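Acceptance

The Gunton fingers came off at eight in the morning and the Pruncombe fingers went on. Chaiwat Paisan torqued the screws himself, marked each head with a paint pen, and wrote the changeover in the log. Then he ran the homing routine twice. The second pass agreed with the first.

The protocol called for 102 trials per gripper. A trial was one item picked from a bin and set down on the black tray. Bowls, cup, spoons, chopsticks. The order was drawn by the controller before each block and could not be edited afterward. Chaiwat had asked for that restriction when he wrote the protocol, two years earlier, for a different arm. He had known then that whoever ran the tests would want to move the spoons to the end.

Gunton had finished its block the night before. Its sheet was pinned to the wall beside the door. The failures were mostly spoons.

"You could start with the bowls," said the speaker on the desk. It was the line to Prornport, where the purchasing office was. The woman on the other end had not given her name that morning and he had not asked. She had called every day of the test at the same time.

"The order is drawn."

"I only mean it would be good to have something early."

"I'll send it when the block is done."

He muted the line and started trial one. The controller had drawn a spoon.

The arm moved over the bins and waited for the camera to settle. Exposure locked. The planner offered a grasp with a confidence of 0.71, discarded it, and offered another. Chaiwat watched the wrist feed on the left monitor and kept his hand near the stop.
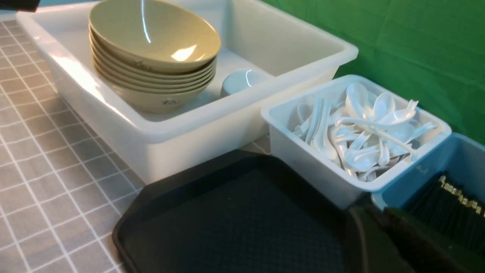

Wrist camera, Pruncombe fingers, tray side.

The difficulty with the spoons was specular. White glaze under overhead light gave the depth estimate very little to work with, and each highlight moved when the camera moved. The planner tended to treat two spoons lying against each other as one object with an unlikely shape. Gunton's fingers were narrow and hard, and when the estimate was wrong they pushed the pile instead of entering it. Pruncombe's were broader. The data sheet claimed a compliance of 8 millimeters at the tip, measured under conditions it did not describe.

The fingers closed on a handle. Force rose, leveled, and held. The arm lifted, crossed to the tray, and put the spoon down with a small click.

He logged it and let the next one run.

By trial 40 he had stopped looking at the wrist feed and was listening. A good placement had one sound. A bad one had two, the second being the slip. He had never put this in a report because there was no column for it. Years ago, at Mahawong, he had worked beside a technician who could call a failed grasp before the force trace showed it. The plant had bought a slip sensor in November, and by the following spring she was testing slip sensors somewhere else. He had signed the purchase recommendation. It had been correct. The sensor was faster by a third of a second.

At trial 67 the arm stopped over the chopsticks and did not move. The planner had no grasp above threshold. After the timeout the controller recorded a failure and returned the arm to its waiting pose.

He could have nudged the bin. A few degrees of rotation would have changed the reflection on the gold tips, and the retry would probably have gone through. The protocol allowed the operator to touch the bins only between blocks. He looked at the sentence on the screen. He had written that too.

He took his hand off the desk and put it in his pocket.

The block ended in the afternoon. He exported the results, checked the row count, and unmuted the line.

"It's done," he said. "All 102."

"And?"

"Pruncombe is better on spoons. Gunton is better on chopsticks. The difference overall is two trials."

"In whose favor?"

"Pruncombe's."

He heard her typing. "So we recommend Pruncombe."

"Two trials isn't a difference. I'd want to run both blocks again."

"The order has to be placed by 28th April."

"Then you have an order to place," he said. "I have a result that says they're the same."

She was quiet for long enough that he checked the connection. It was fine.

"How long for both blocks?" she asked.

"Two days. One changeover."

"Don't send me the sheet yet."

The line closed. Chaiwat saved the export under its date and cleared the tray by hand, returning each item to its bin. He wiped the fingers with a lint-free cloth and checked the paint marks on the screws. None had turned. Then he told the controller to draw a new order and waited while it did. Trial one was the cup.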